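Learning to whistle at 58

I have wanted to whistle properly since I was a kid, and this spring I finally learned how! I mean the real thing, with tunes and trills and a high note at the end, instead of the airy little hiss I'd been making my whole life.

The credit goes to Kendra Cormier, who runs an evening group in the back of the Beaudoin music store. I'd gone in for guitar strings. She was demonstrating a slow waltz to a handful of people, no microphone or anything, and it filled the whole shop. I stood there holding my strings like a fool until the waltz was over, and then I signed up.

The first lesson was all breathing. You wet your lips, you put the tip of your tongue behind your bottom teeth, and you blow much more softly than you think you should. Softly! I had been blasting away for decades. By the second week I had one clean note, somewhere near an A, and I drove everyone in the house crazy with it.

Then came the part I love best, which is whistling on the inhale. If you can make a note going out, you can make one coming in, and once you have both you never need to stop for air. Mine still cracks when I switch over. Colleen Girard, who joined the same night I did, can go back and forth so smoothly that you can't hear the seam. I'm jealous and I've told her so.

Some things that helped me, in case you want to try:

Drink water first, and keep more nearby than you think you'll need.
Skip the lip balm until afterward.
Practice for 9 minutes, then quit, even if it's going well (my cheeks ached for two days when I ignored this).
Pick a tune you've known forever. I used "Shenandoah" and it was perfect, all those long, easy slides.
Find a room with a hard floor if you can. Carpet and curtains swallow the sound. 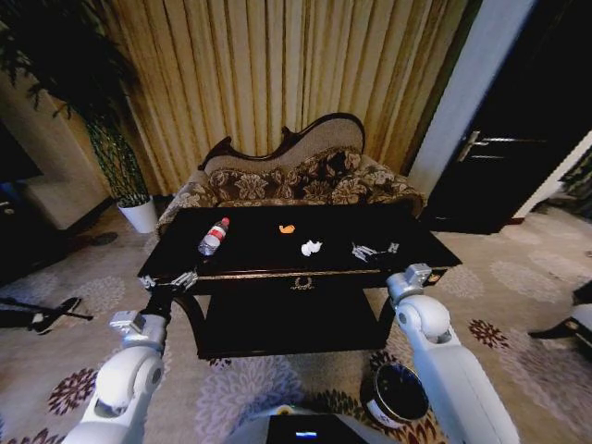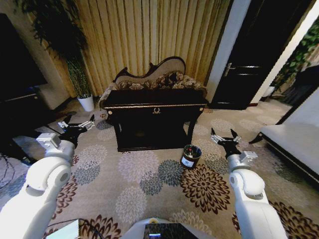
I've been recording myself on my phone, too, and listening back is humbling but so useful. I go flat on every high note. Every one! Kendra says to think of the pitch as sitting a little farther forward in the mouth, and I have no idea why that works, but it does. My next project is a proper vibrato. There are two ways to get one, from the throat or from the jaw, and so far I can only do the jaw kind, which makes me look like a goldfish. I'm having a wonderful time.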